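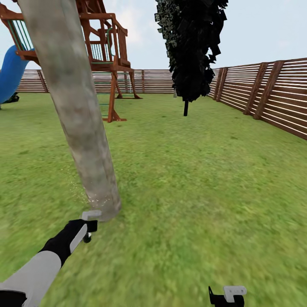
Figure 2. Simulated yard with a gripper at the base of a tree trunk.

4.2 Order Routing and Quote Delay

We next consider how the delay between a quote and the order that responds to it affects the cost of trading. The two routing systems under study, Stelus and Perkside, receive the same price feed but handle it differently. Stelus passes each update to the trading desk as it arrives. Perkside holds updates in a short buffer and releases them together, which lowers message traffic at the cost of up to 200 milliseconds of added delay.

Orders were drawn from the Branau desk for the month of March and replayed against the recorded book. Each order was sent once through each system, with the order size, limit price and side held fixed. Orders canceled before reaching the book were dropped from the sample. We follow Wiriya in measuring cost as the signed difference between the fill price and the midpoint at the time the trader made the decision.

For small orders the two systems give nearly the same cost. The gap opens for orders above 40 lots, where the buffered feed more often shows a price that has already been taken. The effect is strongest in the first minutes after the open and fades by midday. It does not depend on the side of the trade.

Part of the gap comes from the way Perkside retries a missed order — the second attempt is priced from the same buffered quote as the first. When we forced a fresh quote before each retry, the difference in cost narrowed but did not close. The rest we assign to queue position, which the replay can only estimate. Duangjai Wiriya reports a similar pattern for the Ayala desk using live fills, although her sample contains few large orders and the two sets of results should be compared with care.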